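About Vidness Craft Studio

Welcome, come on in, and please don't mind the glitter! Vidness is a sewing and craft studio in Tulerberg for people who love making things by hand (and for people who haven't tried yet but keep saving projects to a folder somewhere). We run classes, host open studio nights, and put a free pattern on this site whenever we finish one we're happy with.

How it started

The first class was held at a kitchen table in a rented house on Bassey Street, with 2 sewing machines and one very patient iron. We made felt ornaments. Half of them came out lopsided and everybody wanted to come back the next week, so we did it again, and then again, until the kitchen chairs ran out and people were cutting fabric on the stairs. We moved into the old shoe store on the corner, painted it a yellow that looked a lot calmer on the sample card, and have been there ever since.

The store still has its wall of shoe shelves, and they turned out to be exactly the right depth for folded fleece. We have flannel in the tall cubbies, cotton prints by color, and a scrap bin by the door where you can help yourself.

What we make

Holiday projects are our favorite, and we start early. August is when the fall planning gets serious around here: door wreaths, table runners, trick-or-treat bags with a proper lining, and the stuffed pumpkins that 87 of you made with us last season! After that it's stockings and advent calendars, the kind with 24 little pockets. Sewing those pockets takes longer than anyone thinks, so that class runs over several evenings and there is always cocoa.

Beginners are welcome at everything marked with a button on the schedule. Kids' classes are hand sewing only, and a grown-up is asked to stay in the building.

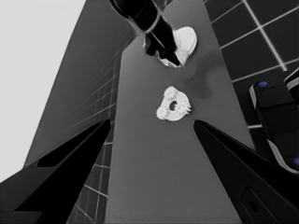 Our pattern library has grown to 300 designs, and we still draw every one of them on paper first. Some are simple shapes for a first appliqué and some have more pieces than we'd like to admit – the Reltine quilt block took us all winter. You're welcome to bring us a shape you'd like to see in fabric, too. A white gear with a dark round hole near the middle, like the one sitting on the gray tabletop, would make a lovely felt patch for a backpack, and cutting those teeth is great practice with small scissors.

Visiting us

Open studio is free for anyone taking a class and a small fee for everyone else. Bring your own project or pick one from the basket. We can seat up to 24 people, so it does get cozy, and the machines by the window go first. Parking is behind the bakery, and the side door is the one without the step.

If you'd like to know when new classes go up, add your email at the front desk or through the sign-up form on our contact page. We'd love to sew with you!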